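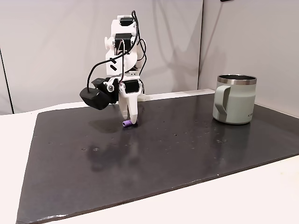
Visit to the open day of the student robot club, Benda Technical School

In April I had the chance to visit the open day of the robot club in Benda. I teach electrical subjects in another town and we want to start such a club ourselves, so I went with many questions and a notebook. The journey takes two hours by train and then a short walk uphill from the station.

The club meets in room 301, on the third floor. One must first sign a paper at the entrance and receive a sticker. The lift did not work on this day, and I was a little out of breath when I arrived.

The students work in three groups, and each group gives its project a name. Tileck is the group for small robot arms. Zein makes a vehicle which follows a line, and Ladar is writing the software which both other groups use. I stayed the longest time with Tileck, because an arm on a table is what we could afford at our school.

Their arm is white, made from 3D-printed parts, with black servo motors in the joints and a gripper with two fingers, one of them fixed and one movable. A camera is mounted near the wrist. The task for this term sounds easy: take a small purple cylinder from a dark board and put it into a mug. The students explained to me that the small size is the difficult point. When the fingers come down a few millimetres too far to one side, the cylinder rolls away and the attempt is lost.

The arm learns from examples. A student guides it through the movement by hand with a second arm, and the computer records everything. The group has collected 400 of such recordings since the winter and wants to reach 1,000 before the summer holidays. They take turns, as after half an hour the concentration becomes weak. I was allowed to try it myself. My first attempt was very bad and my second was a little better, and I was told politely that both would be deleted.

I asked also about the board. It is shiny in some places, and the arm gives a reflection in it. One group member would like to change it for a cloth, but the others want to keep it, so that the old recordings stay useful. They discussed this for quite a long time in front of the visitors, which I enjoyed more than the prepared talk.

The Zein vehicle drove in the corridor at eleven o'clock. It lost the line at the second curve, was carried back to the start and then finished the course. Ladar had only a screen to show, and for this reason few visitors stopped there. I think it is a pity, for the students could explain their work very well.

For colleagues who are planning the same: the club has a cupboard with a lock, a fixed afternoon each week, and a written list of who may use the printer. The printer is the usual cause of waiting. For the printed parts of one arm they calculate several days, with the failed pieces included.

There was coffee and a plum cake in room 304. My train back left at ten past four.

Recent reports
Evening of physics experiments in the town library
A morning at the bicycle workshop
Our pupils at the regional careers fair

Last updated: April 2019

Contact | Copyright | Back to top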